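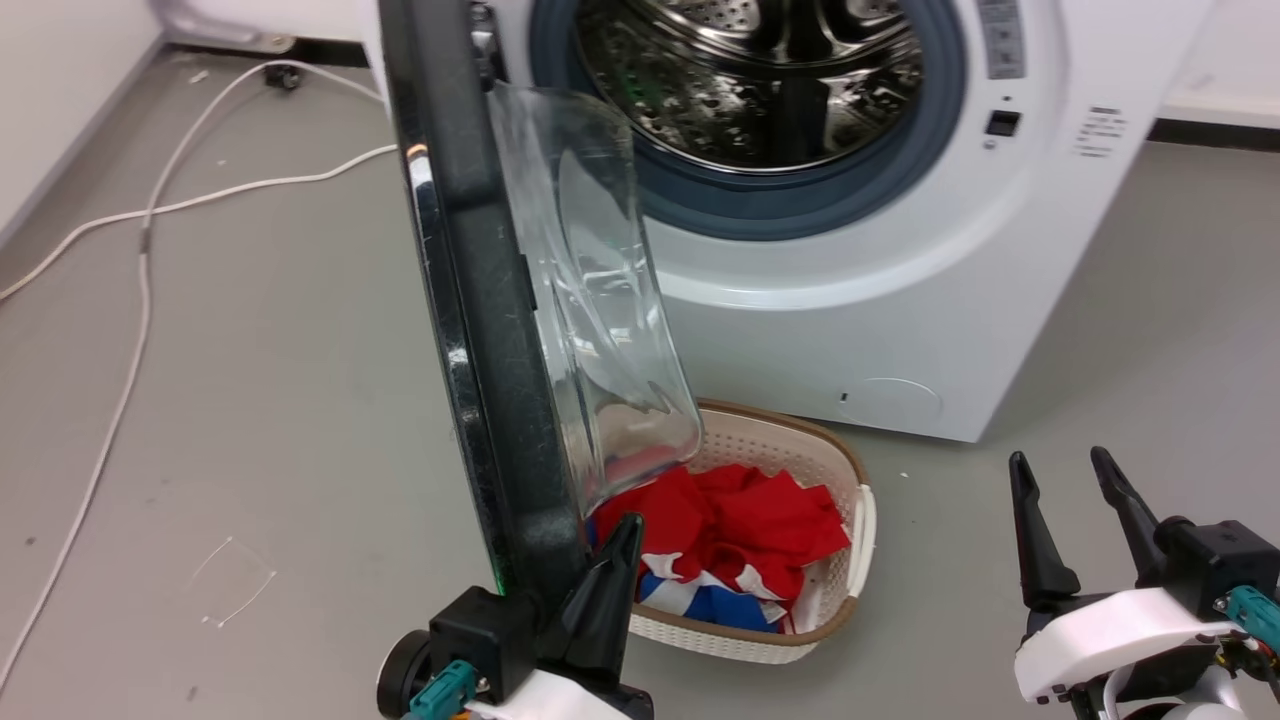
Jolien Coppens wrote under the last forecast that she no longer trusts the period reading from the Vullthorpe buoy, that it jumps between short and long values on days when the water in front of her is plainly doing one thing, and could someone please find out whether the fault is in the sensor or in the website. The comment got a fair amount of agreement. The open day at the Hullerent wave station fell on February 20, 2026, so I took the question along.

Hullerent handles the nearshore wave data for this stretch of coast. Most people who surf here use its numbers every day through other sites and have never heard the name. The station is a low building behind the harbor at Cledberg, with a workshop on the ground floor, a small wave flume in the annex and the data room upstairs. Parking is on the harbor side. The entrance is on the other side, and the signs were put up for people arriving on foot.

The tour began in the workshop with Geert Dijkstra, who services the buoys. The Vullthorpe unit is moored eight kilometers off the point in open water. Its spare was on the bench with the hatch off. The hull is a plain sphere. Inside are the battery pack, the radio, a temperature sensor and a motion package that records acceleration on three axes. The buoy doesn't measure height directly. It measures how it is being thrown about, and the vertical acceleration is integrated twice to get displacement. Any small error at low frequency grows in that process, so there is a filter that removes very slow motion before anything is sent ashore. Dijkstra said the filter is the source of most complaints about long, weak groundswell: close to the cutoff, a real swell can be partly removed along with the noise.

He spent some time on the mooring, more than the group wanted, I think, but it was the part I found most useful. The line has a rubber section near the top that stretches as the buoy rides over a crest. When the rubber gets old or overgrown with mussels it stiffens, and the buoy starts to pull through the tops of steep waves or slide around them. The record still looks clean. Heights come out slightly low and the direction gets noisier. The only cure is to go out and change it, which needs a boat, a calm morning and a tide that suits the harbor sill. The next change is planned for July.

I put Coppens' question to him at the bench. He said the sensor had passed its last calibration and that he would be surprised if it were the cause, and sent me upstairs.

Between the workshop and the data room we were taken through the annex. The flume is narrow, with a glass wall along one side and a paddle at the far end. Ilse Hermans ran it. The bed was set up as a rough profile of the bank at Vullthorpe: a flat approach, a steep outer face, a trough, then the inner bar. She ran a short-period train first. The waves crossed the outer bank with almost no change and broke on the inner bar. She then lengthened the period and kept the paddle height the same. This time the waves stood up on the outer face, spilled, lost most of their height and reformed in the trough as something smaller. Anyone who has paddled out there at low tide knows the second case. It was still worth seeing with the depth marked on the glass.

Someone asked what happens with both at once. She combined the two trains and the result was untidy. Some of the short waves rode in on the backs of the long ones and broke early, others got through. Hermans pointed out that a single height and a single period can't describe this. I wrote that down, and it turned out to be most of the answer to Coppens.

Upstairs, Pieter Van Damme looks after the processing. He had the Vullthorpe record for the previous evening on the screen as a spectrum: energy on the vertical axis, frequency on the horizontal. There were two peaks. One was a swell with a period of 12 seconds from 335 degrees, the tail of a low that had passed well to the north. The other was short wind sea from the west, put up by the afternoon breeze. They held nearly the same energy.

The site that most of us read shows peak period. Peak period is the period of whichever part of the spectrum has the most energy at that moment. When two peaks are nearly level, small changes from one record to the next decide which one wins, and the published number flips from long to short and back. Nothing in the water has changed. Direction goes with it, because the site shows direction at the peak. So a reader sees the swell swing from northwest to west and back over a lunch break and concludes that the buoy is broken.

Van Damme's advice was to look at mean period next to peak period. Hullerent sends out both. Mean period is duller and always lower than surfers would like, but it moves slowly. If the mean is steady and the peak is jumping, there are two wave systems of similar size. If both are jumping, something may be wrong and he would like an email. He also showed the partitioned output, in which each system gets its own height, period and direction. That is what a forecaster wants. It is available, but the file format is awkward and few sites bother with it.

So the fault is in neither the sensor nor the website, strictly. The website is showing a correct number that is a poor summary on mixed days. I will add the partitions to the table here once I have written something that reads the files. Until then, mean period goes in the next column.

A few other points from the data room, in no particular order.

Significant height is the average of the highest third of the waves. The largest set wave in a session will be well above it. Van Damme says this is the email he answers most often, usually from someone who has been caught inside.

The time stamp on each record is the start of the measuring window. Most sites print it as though it were the moment of observation. On a fast-building wind sea the number you read on the beach is already old.

There are gaps in the Vullthorpe record for the winter. The radio link drops when the buoy sits low behind big crests, and the shore antenna at Cledberg is not high enough to make up for it. The data are stored on board and recovered later, so the archive is complete even when the live page isn't. A taller mast has been requested.

The model used for the forecast comes from a separate group and is only compared against the buoy. It isn't corrected by it. On the evidence of the plots shown, it does well on height in clean northwest swell and runs high in westerly wind sea, with arrival times for long swell around 3 hours early. That agrees with what I have seen from the dunes.

The last item was a talk by Dirk Groen on the plan for a second buoy farther south, off the Dekker bank. At present everything south of the river mouth is inferred from Vullthorpe, which sits in the shadow of nothing and sees every northwest swell at full strength. The Dekker side is partly sheltered by the bank itself and the refraction over it is strong, so the inferred heights are often wrong in both directions. Groen showed a season of beach camera estimates against the inferred values. The scatter was wide, and widest at low tide. The permit for the mooring is in, the hull is ordered and the position is still being argued over with the shrimp boats. He would not give a date.

Questions ran on past closing and coffee was downstairs by the workshop door. I asked Dijkstra if people could report a suspect reading directly. They can, at the address on the station's page, and he asks for the time, the beach and what was seen, with the tide if possible. A message saying only that the buoy is wrong gives him nothing to check.

I drove back by way of the point. The wind had gone light from the south and the westerly chop was mostly down. The swell was still there, small and well spaced, breaking on the inner bar with the tide half in. Peak and mean period on the evening record had moved closer together, and the direction had settled on the northwest. The regular forecast table follows in the next post, with the extra column.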